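25/12/2006

Quick one before everybody gets up.
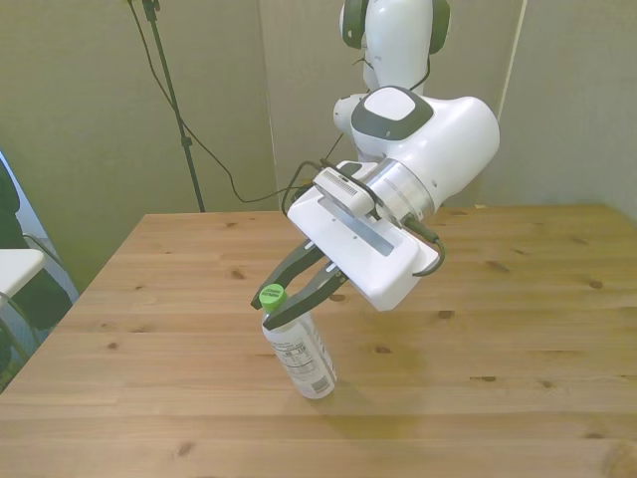 Green cap, tiny print.

Still sorting what to keep. Plastic goes in the Dadden bag – the one from November, still not full.
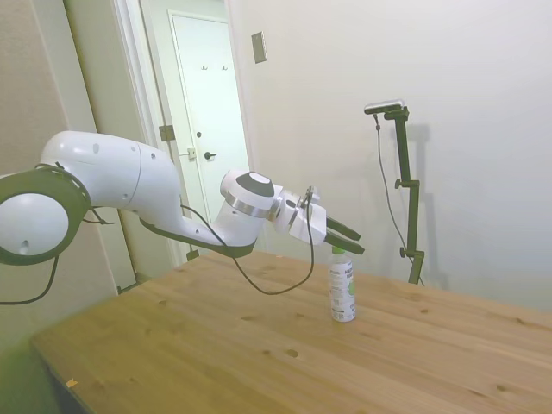 Lunch is at 13, Eetu brings the fish. No time to oil the pine. Those dark knots will show, fine, I like them. Tablecloth maybe. 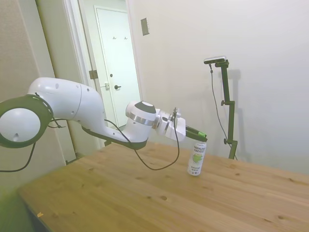 Shopping was my job this year and I forgot the cream. Got coconut water tho – Harmless Harvest, green leaf on the front. Venla can have it. Ok, potatoes.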